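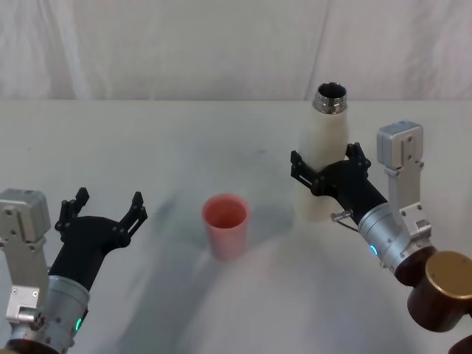 **kettle_drift:** Decalcifying once a month is too often for a drip machine on softened water. I run mine every fourth month and the flow rate hasn't changed since January.

**pH_or_bust:** Depends on the softener. Ion exchange swaps calcium for sodium, so scale drops. The Volline pitcher filters only take out part of the hardness. My tap measures 223 ppm, and after the pitcher it's still 80.

**kettle_drift:** 80 is fine. The heater in the Nolex won't scale at that level in any useful time frame.

**marl_and_lime:** Disagree. Scale forms at the heater surface, where the water is much hotter than what lands in the carafe. I opened a Nolex that had only seen filtered water and the tube had a visible crust at both bends. Citric acid, 2 tablespoons per liter, half the tank through, wait, then the rest.

**pH_or_bust:** Was that the older heater with the aluminum tube? Citric is hard on bare aluminum if you leave it sitting.

**marl_and_lime:** Yes, aluminum. I don't leave it sitting - 20 minutes at most, then plain water until the strips read the same going in and coming out.

**kettle_drift:** Crust at the bends could be from one owner topping up from the tap. One machine isn't a sample.

**sumpline:** Does any of this apply to the Zutora? The manual says to use their tablets only and gives no concentration.

**pH_or_bust:** Check the ingredients on the packet. If it lists sulfamic acid, don't swap in citric at the same weight. And don't mix the two with anything chlorinated.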